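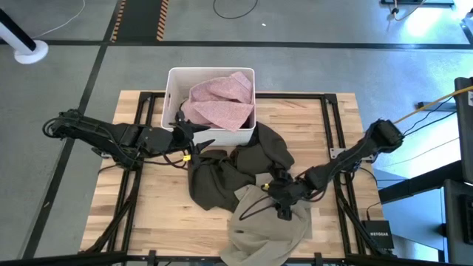

Pink cloth in a white bin

Questions people ask me about the Grulley Fund

I'm Lise Fehr, and I started the Grulley Fund with my own savings after I sold my half of a freight business. We give small grants to newcomer families with school-aged kids. I answer most of the mail myself, so the same questions land on my desk every week, and I've written up my replies.

Why did you leave business for this?

I was 58 and tired of airports! My parents came to Canada with two suitcases and me, and a neighbour paid for my first winter of swimming lessons without ever making a fuss over it. I thought about that neighbour a lot in my last few years at work. When the sale went through I put most of my share into the fund and kept enough to live on. My brother still thinks I'm nuts.

Where does the name come from?

Grulley was the street we lived on. It had a bakery and a very bad hill for bikes.

Who can apply?

Any family that has been in the country for less than eight years and has at least one child in school. You don't need to be a citizen or a permanent resident. Grandparents and guardians can apply too, and so can an older brother or sister if they're the one running the household (more common than you'd think).

What does a grant pay for?

Mostly the stuff that falls between other programs. Bus passes, a musical instrument rental, eyeglasses, tutoring, the fee for getting a birth certificate translated. We've paid for hockey gear more times than I can remember. We can't pay rent or settle a debt, but Kerubo Mollel in our office keeps a good list of places that can help with those, so please ask her.

How much is it?

Up to $220 per child, per school term. I know that isn't a fortune. We'd like to raise it, and we'll talk about it again in August when we set the budget.

Do I have to fill in the form in English?

No. You can write in any language you like, or phone us and Kerubo will fill it in while you talk. Jeptoo Mosoti handles calls in Swahili and Yamuna Sundaram in Tamil. For other languages we book an interpreter, and that can add a few days.

How long until I hear back?

We read applications every second week. If yours is complete you'll usually get a letter or an email within 11 working days. If something's missing we'll call you – we don't turn people down over a forgotten page.

Will you tell my child's school?

Only if you ask us to. Some parents want the money to go straight to the school for a trip, and that's easy to set up. Otherwise it stays between you and us.

Is this a religious or political group?

Neither. I have plenty of opinions, and my staff have heard all of them, but they've got nothing to do with who gets a grant.

What is the Brindia program?

Brindia is our homework club for kids in grades four to eight. Kimutai Ogola runs it two afternoons a week at the Trernent branch. There's a snack, there's help with math and reading, and there's a lot of noise. It's free, and you don't need to have a grant to join. Call first, though, as there's sometimes a waiting list in the fall.

Can I donate?

Yes, and thank you! Cheques and online gifts both work, and we mail tax receipts in February. Please phone before dropping off clothes or toys. Our storage is one closet, and Yamuna guards it fiercely.

I'd like to help but I don't have money to give. What do you need?

Drivers and readers, mostly. Drivers take families to appointments, and readers sit with a child at Brindia for an hour. We'll ask for a police check and cover what it costs. Write to Kimutai and tell him which afternoons you have free.

Page last updated May 16, 2025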